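4.2 What people kept, and where they kept it

We had gone into the Hamside homes expecting to talk about the big things. Our interview guide, which we had tried out in January and were rather proud of, opened with questions on sofas, wardrobes and beds, and only later made its way down to the contents of drawers. Within the first few visits it was clear that our hosts had other ideas. Ask a person what they find hard to part with and they will very often walk you straight past the wardrobe to a drawer in the kitchen or the hall, pull it open, and stand there laughing a little.

Of the 45 households that took part, 23 kept at least one drawer, box or tin given over to cords and chargers. Some of these belonged to phones and radios still in daily use. A good many did not, and several people told us, quite cheerfully, that they could no longer say what a particular cord had once been for. One retired bus driver in the Drirkivon Street flats called hers "the snake pit" and had moved it with her through two changes of address without ever sorting it. Cords that had been brought out during a visit tended to stay out, on whatever table was nearest, while the talk went on to other matters (Figure 3).

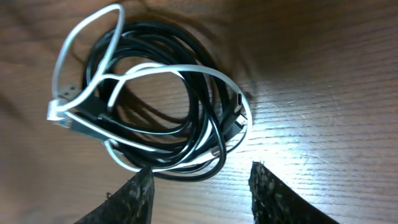 Figure 3. Charging cables on a wooden tabletop, the black one wound in overlapping loops.

We want to be careful about how much weight we put on this. A drawer of cords is cheap to keep and takes up very little room, and it would be easy to read a whole way of life into what may be simple lack of time. Still, the way people spoke about these things had a good deal in common with the way they spoke about much dearer belongings. The word "useful" came up again and again, and so did "just in case." Older residents, those over 70 above all, tied the habit to parents who had saved string and brown paper, and they told those stories with real fondness. Younger ones were more likely to mention the price of a new charger, or the bother of finding the right place to get rid of an old one. The nearest drop-off point, at the Nogueira depot, is a long bus ride away and closed on weekends.

Tables and desks brought out a second kind of keeping, and here the feeling ran the other way. With cords, people held on to things they were not using. With a table they held on to something they used every day, and they had usually thought about replacing it more than once. The marks on it were often the first thing they brought up - where the homework was done, where the sewing machine used to sit - and they were quick to tell us which ones they minded and which they had grown to like.
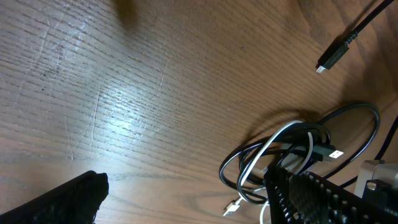
Almost everyone who owned an older table had at some point been urged by a son, a daughter or a neighbor to have it sanded down. Few had done so. Cost was part of it, and so was the thought of going without a table for a week, but we also heard a kind of loyalty that our coding scheme, borrowed from the earlier Trumurance survey, had no good place for. We ended up adding a code for it, "leave it be," and went back through the first transcripts to apply it there as well. The effect of that late change on our totals is taken up in Section 5.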